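Small kitchen, constant breaker trips - what did you all do?
November
posted by priltside_renter

Moved into a two-bedroom in Priltside, old building. Kitchen has one circuit for the whole counter. Kettle and toaster together and everything goes dark, fridge too. Landlord says "just dont run both." Electrician quoted 269 to look at it and add one line. Is that normal? I pay enough rent already.

The toaster is a plain two-slot, cream white, nothing fancy.
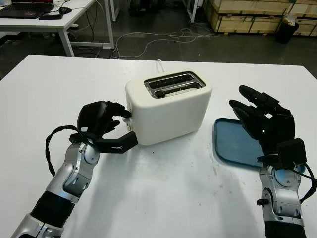
Reply 1 - countertop_carl

269 is cheap. Take it. I paid 1,000 in Sorum for the same job, and they left a hole in the plaster. Get the landlord to agree in writing first though. You can't just have someone open up the wall in a rental.

Reply 2 - mossyoak

Disagree. Why should the renter pay at all. Fridge on the same circuit as the counter is the landlords problem, full stop. Send an email so there's a record. Keep it short, dates and what tripped.

Meanwhile breakfast works fine if you go one at a time. Kettle first, pour, then bread in. I've done it that way for years.
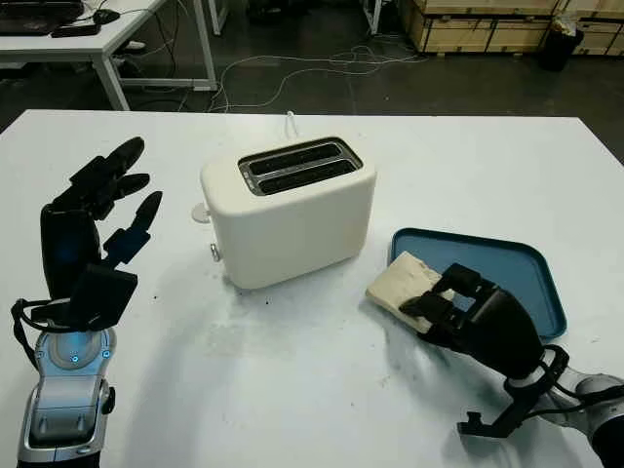 Reply 3 - priltside_renter

Ok did a test tonight before calling anybody. One thing at a time, lights on:

- kettle alone, fine
- toaster alone, fine
- toaster plus microwave, trips after a bit
- kettle plus toaster, trips right away

Toaster was on the bagel setting for one of those, didnt matter. Fridge goes off every time with the rest.

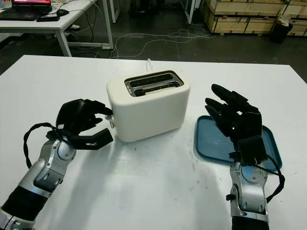 Can I just swap the breaker for a bigger one?
Please don't. The breaker is sized to the wire in the wall, and a bigger one lets the wire get hot before anything shuts off. If the wire is old you could have a fire and never see a trip.

Reply 4 - countertop_carl

What the answer above says. Also stop using power strips for the kettle, if you are. Mine melted at the plug end.

Reply 5 - bluehallway

Bajpai Electric did ours, 38 for the visit and they took it off the bill when we went ahead. Worth a call if they cover your side of town. Took them a morning. Waited 10 days for the slot.

Reply 6 - mossyoak

Still say landlord pays. Carl you're letting them off easy.

Reply 7 - countertop_carl

I'm saying get it fixed. Argue about the money after. You can be right and still have warm milk every week.

Reply 8 - priltside_renter

Emailed the landlord, the management company is Situs so it goes to some inbox. Will call Bajpai tomorow too and ask about the visit fee. Moving the kettle to the hallway outlet for now - different circuit, I checked.
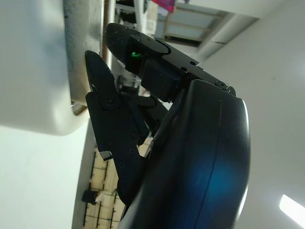

Close-up, black finger with the small screws along the top.

Reply 9 - bluehallway

Hallway kettle is fine for a week or so, just keep the cord off the floor where people walk. Post what Situs says, we had them at our last place and had to write twice.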